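Wovik open day: come and watch a robot wash up

For immediate release — April 2021

I've been writing these notices for Wovik for a while now, and most of them are about gearboxes, so you'll forgive me if I get a bit carried away with this one. We're opening the Cabanatuan workshop to visitors, and you're all invited to come and see our Werkura program up close. Bring the kids, bring your nan, bring the neighbour who reckons robots only belong in car factories!

Our main demonstration is clearing up after a snack. We lay out a picnic-style table with a checked cloth, a drink bottle, a can of chips, a few packets and a plate with a bit of mess on it, and the robot has to pick up a kitchen sponge and take it to the plate. I know how that sounds. I told my sister I'd spent a whole afternoon watching somebody do the dishes and she asked if I was feeling all right. But stand next to it for a minute and you start to notice how many small decisions there are in a job you do every night with the radio on — how hard to hold the sponge, what angle to bring it in at, how to keep clear of everything else on the table.

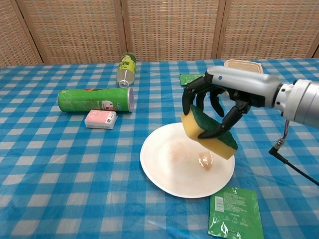 Milagros Calimlim leads the hand work at Werkura, and she'll be at the table all day to take questions. She's asked me to say that no question is too basic, and I can vouch for that, having asked her most of the basic ones myself. My favourite was why anyone would bother with soft things. Her answer was that a sponge changes shape the moment you touch it, so the fingers have to cope with something that won't hold still for them, and if you can manage a sponge you've got a decent start on laundry, bread and bandages. She's also very funny about the first sponges they tried, back in November, but I'll let her tell you that one in person.

We ran a preview for a small group of neighbours and people from the trade, and I took notes. Renato Manalastas wanted to know if it could do a roasting tin (no promises there, Renato). Shiela Dizon stayed for three goes in a row and then asked for a chair. Adebayo Okonkwo, over from Plodevus, got into a long chat with our technicians about wrists that I couldn't follow at all, though there was a lot of nodding.

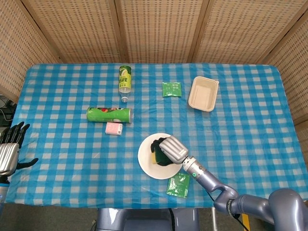 Sylvie Girard was less sure about the whole thing, and told me she could have had the plate clean and back in the cupboard before the robot had made up its mind. She did add that her mother has bad hands and hasn't been able to wring out a cloth properly in years, and that she'd put up with slow if it meant her mum could stay in her own kitchen. I've asked her back for the open day and she says she'll think about it.

That's the sort of talk we're hoping for, by the way. We want to hear what you'd use a machine like this for and what you'd rather it left alone. There'll be a board by the door where you can write down a chore, and the Werkura team will read every one of them.

A few practical bits. Entry is free, and there's room for 200 visitors over the day, let in as groups of 17 so everybody gets a proper view of the table. Please book ahead through the Wovik front desk and tell us if you need step-free access or a seat. Children under five are welcome but they'll need a grown-up's hand the whole way round. Photos are fine, flash isn't. Tea and coffee will be going in the side room.

Reporters who'd like time with Milagros before the doors open should ring the front desk and ask for extension 2804. It comes straight through to me, and if I don't pick up I'm probably downstairs at the table — leave a message and I'll call you back.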